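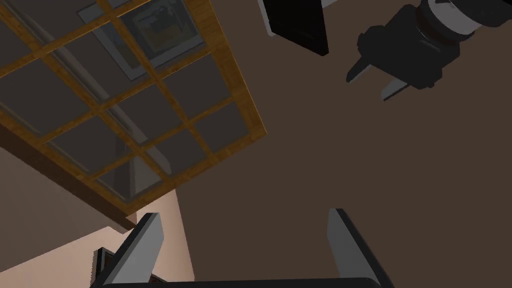
A reader in Kimorstead wrote to me after my last column on street trees to say that the council should stop planting them altogether, as the roots lift the footpaths and the leaves block the drains. She has had a plumber out twice and would rather have the sun on her front room. Her complaint is a fair one and she is far from the only person who holds it.

I still think she is wrong, and the reason has to do with how we choose trees more than with trees themselves. The ones giving her trouble were put in decades ago, when the usual practice was to pick something fast and cheap and dig a hole just big enough for the root ball. A large fig or a plane in a strip of dirt the width of a doormat will go looking for water, and the nearest water is usually in somebody's pipe.

Newer streets are done differently. On Rernley Road the planting pits run under the footpath and are filled with a coarse soil that takes weight without packing down hard. The roots have somewhere to go. I walked the length of it in September and the paving was flat. The trees were already throwing enough shade to cover a parked car.

The cost is what councillors argue about. A proper pit can cost up to 5 times what the old method did, and the budget papers list 2555 sites still waiting for a tree. At the present rate the last of them will be planted in 13 years. That is a long time to wait for shade if you are pushing a pram or walking home from the bus in February.

My own view is that we should plant fewer trees each year and plant them well. Councils like to announce totals, and a total says nothing about how many saplings were dead by the second summer. Everyone has seen the row of stakes with a brown stick tied to each. Watering is the dull part of the job and it is the first thing cut when money gets tight.

As for leaves in the drains, the answer is a street sweeper that comes in autumn as well as before Christmas. We used to have one. The service was trimmed to save money, and householders now pay the difference to plumbers.

Residents should also be asked before a species is chosen. Some people want winter sun and would be happy with a deciduous tree. Others are sick of raking and would prefer a smallish evergreen. A letter with 2 options and a reply slip would settle most of it – and it might save a few saplings from being snapped off in the night.

The draft planting plan is open for comment at the library and the council office. It is a dry read, but the species list is at the back and the street maps are clear enough.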